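Table runner cloth (printed)

A printed runner cloth is a one-piece tablecloth with the runner already on it, a darker band down the middle and checks on both sides. Cheap, washable, common on small tables. Beige, tan and white is the usual set. Flowers with a name in script, Jasmine for one. 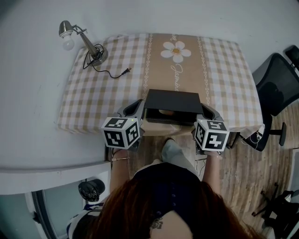

Laying and use
Band goes front to back, centered by eye. Overhang even if posible, often not. Lamp at a back corner, out of the way. Boxes and such on the band, where marks show less. 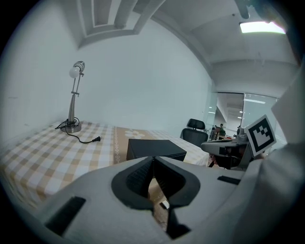

Albane Millet disagrees about the marks, says tan shows grease worse than the checks do, and that she turns hers every Friday.

Sold folded, so creases stay for a wash or 2. Plarnia lists a 38 inch width for small tables. Astik sells by the yard, unhemmed. Flat boxes with a lid sit fine on it, tall vases less so, the cloth slides on a smooth top.
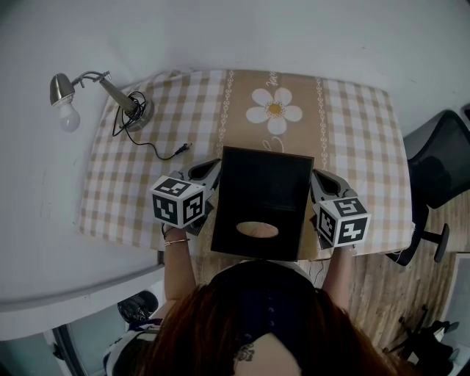 Sliding gets fixed with a felt pad underneath or clips at the edge. Clips mark the cloth after some 2 months. Nakach makes a backed version, stiffer, doesnt fold well.

Care
Warm wash, inside out not needed. Iron on the back, the print can go shiny. Lamp cords off the cloth before shaking it out. 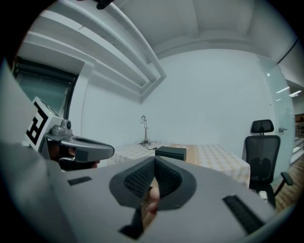
Room with white beams overhead.

See also: Gingham; Oilcloth; Place mat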